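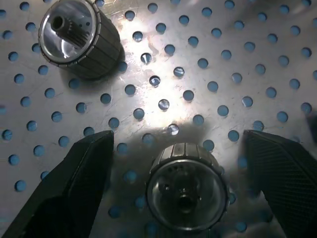
Wrist camera view with the Stolto fingers open over one part, second part at upper left.

Stolto two-finger gripper with wrist camera: bench review
By Jarrah Ormsby
2022-07-06

We bought the Stolto to replace an old Bunstead gripper on our small parts cell. The job is simple on paper. Pick up ribbed metal cups with a splined shaft in the middle, lying on a perforated plate, and set them in a tray. The Bunstead did it, but it had no camera and every part had to be placed by hand first.

Mounting took 17 minutes with the adapter plate from Vieira. The cable exits on the side, so check your clearance before you drill anything. Our arm needed a longer strain relief than the one in the box.

The fingers are black with squared tips, and the pads have a fine crosshatch. On the ribbed band of our parts they hold well. Tatiana Hudec ran the grip tests and got no slips at the middle force setting. At the lowest setting, 2 parts rotated in the fingers during fast moves. Opening width is generous for parts this size, and you can come down over one without lining it up perfectly.

The camera is the weaker half. It sits close to the work and picks up a lot of glare from bare metal. On our plate the bright patch washes out several of the holes, and in there you can also see every hairline scratch. The gripper side has the opposite problem, a broad shadow between the fingers that leaves the inner face of the nearer part dim. Our detection routine looks for the bore, so that matters. Turning down the exposure fixed the glare and made the shadow worse. A diffuser over the bench lamp helped more than any setting in the menu.

We also had a Stetunska gripper on loan. It closes faster and its software is easier to learn, but the smooth pads let the parts turn more often. It is also heavier, and our arm is already near its payload limit.

Software for the Stolto is adequate. Calibration takes 14 steps and cannot be saved halfway through. The manual skips the part where you set the camera offset, so write yours down.

Good fingers, average camera. We are keeping it, and the Bunstead goes on the shelf as a spare.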